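Home › Table & Kitchen › Table Care › Oils and Waxes

Follo Hardwax Table Oil, 937 ml tin

I'll start with a confession, seeing as I sell the stuff. I went years without oiling a single thing in my house. My table had rings on it, it had a gray patch where the plant used to sit, and I just put a bigger bowl over the worst of it. Then Paavo Rissanen, who I share the workshop with, left a half-used tin of Follo on my bench with a rag on top, and I took the hint.

So yes, this is the one I use at home, and it's the one I stock. It's a blend of plant oils and hard waxes, fairly thin when it's fresh, and it goes on with a plain cotton cloth. No brushes, no special applicator. The finish is matte and stays pretty close to the color of bare wood, so if you've got a pale table and you've been scared off by oils that turn everything orange – me too, and this one doesn't.
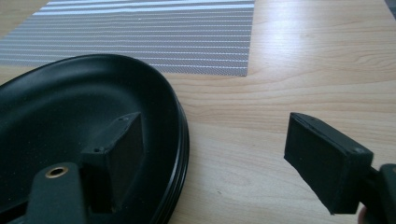 Pale honey-toned wood with a soft, wavy grain, the kind of top people email me about most.

How I put it on

Clear the table, wipe it down, and let it dry overnight. Sand lightly along the grain (I use 240 grit, and I never press hard). Stir the tin, don't shake it, or you'll be chasing bubbles all afternoon. Then pour out a lot less than you think you need. A puddle the size of a jar lid will cover more table than you'd believe! Rub it in, go have a coffee, come back in 20 minutes and wipe off everything that's still sitting on the surface. I mean everything. Nearly every unhappy message I get is from someone with a sticky table, and the oil that stayed on top is what did it.

Two coats is plenty for most tables. Leave the first one overnight before you do the second. You can eat at it the next day if you're careful, but I'd give it a full week before you let anyone loose with red wine.

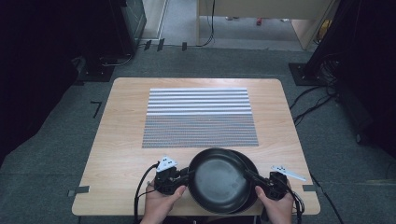 The other thing I get asked is how often you have to redo it, and I wish I had a tidier answer. Mine gets a fresh coat every August, when I can leave the windows open and nobody minds eating on the porch. A table with small kids at it might want one twice a year. Drip a little water on the spot that gets the most use – if it beads up, leave it alone, and if it soaks in, it's time.

What about hot pans? Use a trivet, please. I like this oil a lot but it's a thin finish and a pan straight off the burner can mark it. If that happens, sand just that spot, oil it, and feather out the edges with the cloth. You can't do that with varnish, and it's a big part of why I switched.

One serious note. Oily rags can heat up and catch fire by themselves if you bunch them up and toss them in the trash. Soak them in water or lay them out flat outside until they're stiff. I do both.

Also in the range

Karppinen Soft Soap is what I wash my oiled table with between coats. Releo pads are good for getting into the rounded corners if you find a folded sheet of sandpaper awkward. If your table is very dark, look at Grallstead Brown Wax instead, as the Follo can look a bit chalky on black-stained wood.

Item no. 1613
Price: $61
Limit 2 tins per order (shipping rules, sorry!)
Store above freezing with the lid pressed down tight.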